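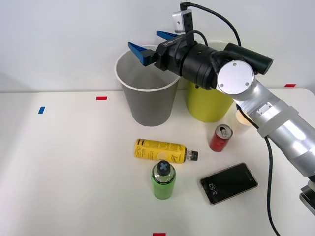

Gray paper cup, tall size, with the rolled white rim.

Paper Cups and Drinks: Gallery

Vevis runs the drinks tables for walks, sports days and open houses in Clurley and the towns near it. People who book a table mostly ask the same two things: how big are the cups, and what goes in them. This page covers both. There are three pictures and some notes on each.

The tall cup is the one we use most. It is wider at the top than at the base, so a stack comes apart easily if you twist while you pull. The rolled rim is what you drink from, and it also gives the cup some stiffness. A cup with a crushed rim should go straight in the recycling, even if the rest of it is fine, because it will drip.

We buy the tall cups in cases of 1,000. At the Fukudgate open house in September we set out a full case and used 638 cups for 235 guests. Many people took a fresh cup each time they came back to the table. We have since put a marker pen next to the stack so that guests can write a name on theirs, and the count has come down at the smaller events.

Tall cups are open when they leave the stack. We do not supply lids unless they are asked for when you book.
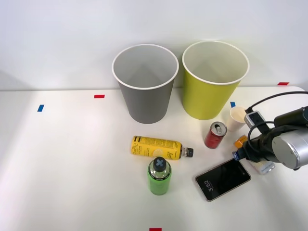
Gray and yellow-green cups at the back, small white cup, red soda can, yellow bottle and green bottle.

The two large cups are there for sorting as much as for looks. Gray is for water and plain drinks. The brighter color is for anything with sugar in it, such as lemonade or soda. Gitau Masanja started this at a school sports day where parents wanted to see at a glance what the younger children had picked up. It worked well enough that we kept it, and we now order both colors together.

The small white cup is for tasting. It is much shorter and narrower than the other two. One can of soda fills several of them, and that is plenty when guests want to try a drink before they take a full one. Small cups tip easily on grass or on a folding table that is not level. We keep them on a tray outdoors and fill them only halfway.

Notes on the bottles and the can:

Bottles with a screw cap can go back in the cooler half full. We put the time on the cap with a sticker - anything opened before noon is gone by the end of the day.

Cans are opened when they are poured and not before. A can left open on the table goes flat, and in warm weather it brings wasps.

Cold bottles leave rings. On a white table we wipe under them each time we refill.

Bottles laid on their side roll. If there is any slope, stand them up or wedge them with a folded towel.

Mixed tables like this suit a crowd of all ages. For adults only, we usually leave out the small cups and bring more of the gray. For a very young group we do the opposite and pour everything ahead of time in the kitchen.

The order of things on a table matters more than people expect. We put the large cups at the back and the drinks in front of them, with the small cups off to one side. Guests reach for a bottle first and then look for something to pour it into, so the cups need to be in sight but out of the way of elbows. At the Mfaume hall we tried it the other way around, with the cups in front. Sleeves caught the stack and we lost a good part of a sleeve of gray cups to the floor.

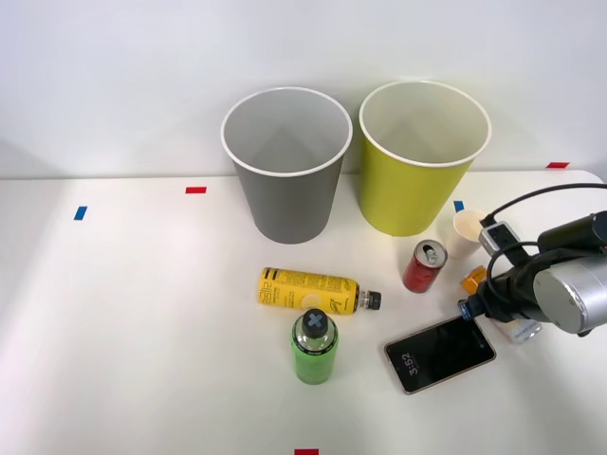
A long table gets the same arrangement repeated at each end, with a gap in the middle for the ice bucket and napkins. It keeps the line moving from two directions. For groups under 50 one end is enough.

When you are clearing up, empty every cup before you stack it. Used cups stacked with liquid in them go soft and leak through the bag. Put cans and bottles in a separate bag with the caps back on the bottles. If you rent the table from us and do your own clearing, leave the bags by the door and we will take them on Sunday with the folding tables.

Unopened drinks can be returned for a refund within 3 days. Opened sleeves of cups cannot, but they keep well in a dry cupboard and you may want them for the next event.

To book a table or ask for sample cups, speak to Gitau Masanja at the Clurley shop. Please say how many guests you expect and whether the table will be indoors or out.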